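Diary, May 30, 2020

Saturday, and the Lalberg hand finally ran a full set against the Hou. Same controller for both (the Odus box, firmware left alone), same force limit, same three seconds of settle time before the close command. The only change between runs was the hand and its tool offset file.

Started with floor picks. Small round objects are the worst case for a hand with its fingers in a row, as the contact patch is short and any yaw error rolls the target out. Approach height set at 235 mm, then straight down.

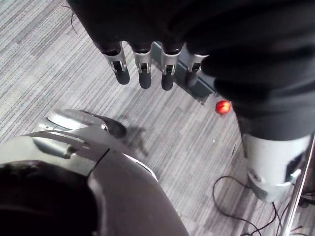 Vol. 3, p. 5

The Lalberg closes slower than its data sheet suggests. I logged the motor current at each finger and the outer one lags on every cycle. It could be the tendon preload or it could be my gain. I will raise the gain first, as that costs nothing to undo. The Hou has no such lag but overshoots at low force, and on light objects overshoot matters more to me than speed.

Head camera next. The question was whether it can hand over to the wrist camera without a second search. Red ball on the carpet by the shelving, canisters on the shelf, one more canister and the small white-and-red container on the metal table. Exposure locked, otherwise the steel tabletop pulls everything else dark.
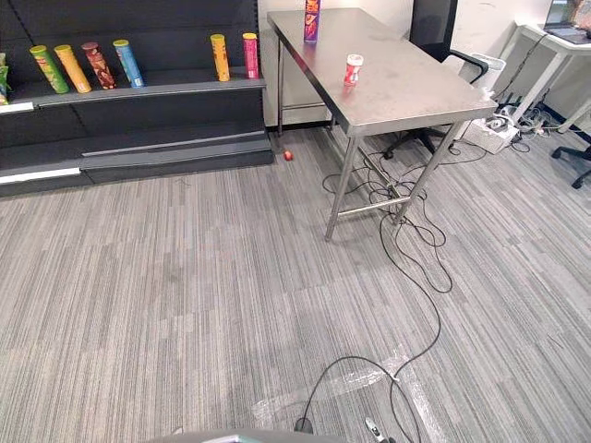 Wrist camera notes

Detex module, fixed focus. Image is sharp enough at fingertip distance and soft on anything close to the lens, so the arm housing is a blur in many poses. I can mask that. Latency is steady, and steady is what the controller needs. Flat metal on carpet remains difficult. The gray of the part and the gray stripes give the segmenter very little to separate.

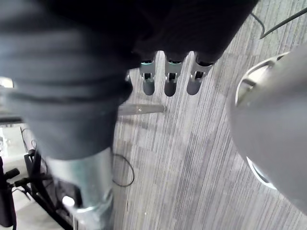 With depth turned off the result is worse, as expected, so depth stays on for floor work and the cycle time goes up accordingly. I would accept that. The alternative is a ring light, and a ring light means another cable down the forearm.

Last block was reach into narrow spaces. Stacked bottles on their sides leave little room for the fingers, and the knuckle brackets set the minimum clearance, whatever the tips measure. Entered the bracket width into the collision model by hand. The supplied model has only the tips.

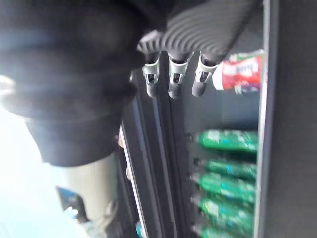 Lalberg support wrote back in the evening that the bracket geometry will be in the July release of the model, that the outer finger lag is a known matter on early units, and that the tendons should be retensioned after 3000 cycles regardless of what the log shows. I had asked only about the geometry.

Retension on the bench first, then repeat the floor picks with the old gain. Hou hand is back in its case, offset file saved under its own name this time.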